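Print this page | E-mail this page
Shares: 12 | Comments: 0

CHAPTER 7
Mixed Goods in Deep Containers

7.1 Scope of the chapter

The earlier chapters dealt with uniform stock: cartons of one size, trays of one part, sacks of one weight. Such stock can be stacked, counted by layer and drawn down in a fixed order. A large share of what passes through a general warehouse is of another sort. Returned goods, end-of-line goods and single items awaiting sorting differ in size, stiffness, surface and weight, and they are commonly held together in one open container until someone has time to separate them. This chapter treats the container, the way goods settle in it, and the order in which they should be taken out.

The term 'mixed bin' is used throughout for an open-topped container holding goods of more than one kind with no dividers. A container with dividers is a sectioned bin and is covered in Chapter 8.

7.2 The container

The depth of a mixed bin is the first thing to settle. A deep bin uses floor space well but hides its lower contents, and a person reaching to the bottom must bend over the rim. The Zilari returns depot, used as the worked case in this chapter, began with bins 900 mm deep and later changed to 700 mm. The number held per bin fell, but so did the time spent searching. For small goods such as footwear, toys and household fittings, the depot now uses a depth of 400 mm wherever the floor plan allows it.

Wall material matters less than wall finish. A smooth inner face lets soft goods slide down as those beneath them are removed. A ribbed or rough face holds them up, and a gap forms underneath. Plain grey metal has a further use, in that most consumer goods stand out against it. Dark goods are the usual exception where the lighting is poor.

7.3 How goods settle

Goods dropped into a bin do not spread evenly. Rigid flat items tend to tip and come to rest on an edge or corner against whatever lies next to them. Long items lie at a slant if one end meets a neighbour. Soft items deform and fill the low places, and a single soft item will often carry part of the weight of a rigid one - a matter of some importance when the rigid one is lifted away.

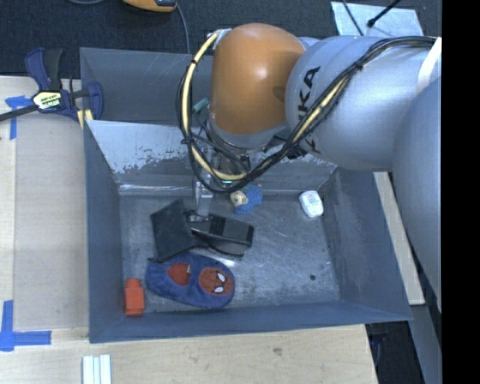

Contact between neighbouring items governs the order of removal. The general rule is that the item resting on others is taken before the items that bear it, whatever their relative value or size. A flat black panel leaning with its lower edge against a blue plush slipper is a simple case: the panel should come out first. If the slipper is drawn away, the panel loses its rest and may drop flat or slide under the bulky black object beside it, where it is harder to grip. Plush footwear can then be taken by the body or by the rim of the foot opening. Trim on the toe, such as the round Spider-Man face on this slipper, should not be used as a hold.

7.4 Recording what is removed

Each item is entered as it leaves the bin. The Baloyi sheet, adopted at Zilari in October, has four columns: item, condition, bin number and destination. Paired goods need a fifth. A slipper without its fellow is entered as a single and set aside on the pairing shelf until the bin has been emptied - only then is it marked as incomplete.

Related items
Chapter 6: Trays and Layer Pads
Chapter 8: Sectioned Bins
The Plaro Labelling Scheme
Zitoson Shelf Tables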